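I have been back from Clalthorpe for almost a week and I am still talking about the bread to anyone who stands still long enough. My sister has started leaving the room. So you get it instead!

Some background for new readers. Last winter I got hooked on caraway rye, the dark, sour, slightly sticky kind my grandmother bought by the half loaf, and I've been trying to make it at home ever since. My first few were bricks. Then in April a reader wrote to tell me about the Vávra bakery, which does nothing but rye and has one oven and a line down the street by seven in the morning. I booked a train that same evening (I know, I know).

The man who runs it is Ctibor Gajdoš, and he could not have been kinder. I had sent him a long, rambling letter with far too many questions in it, and he wrote back a single line telling me to come at four in the morning and wear old shoes. The old shoes were good advice. There is flour in the laces that I don't think will ever come out.

What I learned first is that I've been rushing the starter. Mine gets fed at night and used at breakfast. His gets three feedings, each one warmer than the last, and by the third it smells like apples and a little like paint. He let me stick my whole face in the tub. I also learned that I've been afraid of water! His dough is so wet that you can't knead it at all, you sort of fold it over with a wet hand and slap it into the tin, and it looks like a mistake right up until it goes in the oven.

They bake 631 loaves on a busy day. I asked him to repeat that. The whole shop is maybe twice the size of my kitchen, and there's a radio on top of the flour bin that only gets one station, and everybody sings along badly.

He toasts the caraway, too – just for a minute, in a dry pan, until you can smell it from across the room. I had never once thought of doing that. I did it the day I got home and I'm never going back. Half the seeds go in whole and half get crushed, and the crushed ones do most of the work.

So, my own loaf. I used 53 percent dark rye and the rest bread flour from Purkness, which is what I had in the cupboard, and I let it sit in the tin until little holes showed on top. Then the hard part, leaving it wrapped in a towel for a full day before cutting. I made it to dinnertime. It was a bit gummy in the middle, and I ate four slices with butter and salt standing at the counter.

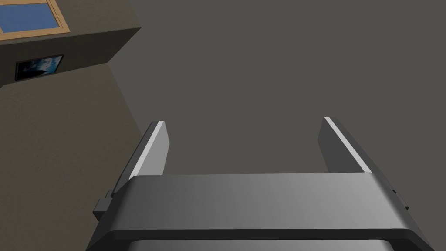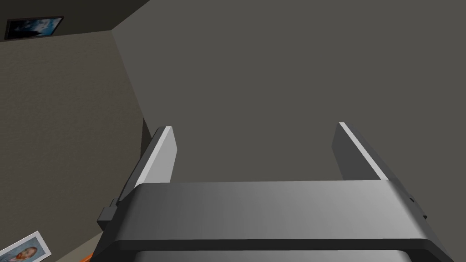

Next time I'm going to bake it longer and lower, and I really will wait the full day, even if I have to give the bread knife to a neighbor. I also want to try his trick of soaking yesterday's crusts and mixing them back into the new dough. He says it makes the color deeper and keeps the loaf soft for days, and the slice he gave me from an old one was wonderful.

If you've got a rye starter and you do something odd with it, please write and tell me. I'm feeding mine again tonight.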